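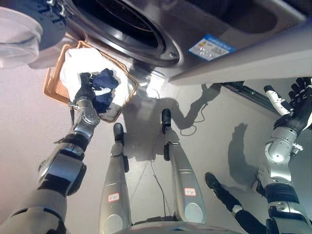
How often should you wash bath towels?

Every three or four uses is about right for most households, and sooner if the bathroom is small and the towels never quite dry between showers.

I get that question more than any other, which tells me that a lot of us were never taught and have been quietly guessing ever since. My mother washed towels when they looked tired. My aunt washed hers after every single use and had the water bill to prove it. I landed somewhere in the middle, and then we moved to Serembridge in January and I had to work the whole business out again from scratch, in a house with a much smaller laundry corner and a much longer walk to the linen closet.

The big change for me was giving up the giant hamper. We had one in the old place, a great tall thing with a lid, and it held so much that laundry only happened when somebody ran out of socks. By then there'd be a damp towel at the bottom that had been there since goodness knows when, and everything on top of it smelled faintly of pond. Now we use baskets, the low open kind you can put down right in front of the washer and empty by hand. I love a wicker basket for this (I know, I know, they shed little bits eventually) because the air gets in at the sides and a damp washcloth has half a chance of drying before its turn comes.

A small basket also makes you look at what you're washing. When I used to tip the hamper straight into the drum, I missed everything — tissues, a grocery list, one of Arif's good pens, may it rest in peace. Picking things up one at a time takes a couple of minutes longer and has saved me a great deal of grief. You find the sleeve that's inside out. You find the navy shirt that has crept in among the white towels, waiting to make them all a sad dishwater gray.

And that brings me to dark blue, my old enemy. I wash anything navy on its own or with other darks for the first several washes, cold, turned inside out, and I don't care what the tag says about colorfastness. Navy with white trim is the worst of the lot. You're protecting the white from the blue in the very same garment! What works for me is cold water, a short cycle, and taking it out the minute the machine stops. If it sits there in a wet heap all afternoon, the dye has all the time it wants to wander.

Whites go in by themselves. Towels go in with towels, and not too many of them, either. I used to pack the drum until I had to lean on the door, and then I'd wonder why the ones in the middle came out stiff. They need room to tumble about. I leave enough space at the top to lay my hand in flat, and I go easy on the detergent, much easier than I was raised to. My friend Shiuli Debnath stopped using fabric softener on her towels altogether and kept telling me to try it, and I kept nodding and buying softener. She was right. It took a few washes, but they dry you properly now and don't just push the water around.

One more thing, if you have a front loader. Please wipe the rubber seal. Pull the fold back gently with a cloth over your finger and have a look in there. The first time I did ours I found grit, hair, a button and a baby sock, and we haven't had a baby in this house at all, so I suppose it came with the previous owners. Now I wipe it out after the last load of the day and leave the door ajar overnight, and the pond smell has gone.

As for a schedule, ours is loose. Towels twice a week, darks when the basket fills, sheets whenever I can get Arif out of bed early enough. I tried a proper chart on the wall once and we both ignored it by the second week, so it's now a shopping list on the back.

Several of you asked about getting the musty smell out of towels that are already far gone. I have a whole routine for that with white vinegar and a second hot wash, but I want to try it on the guest towels first — they've been folded in the back of the closet since the move and they're in a shocking state — and then I'll write it up.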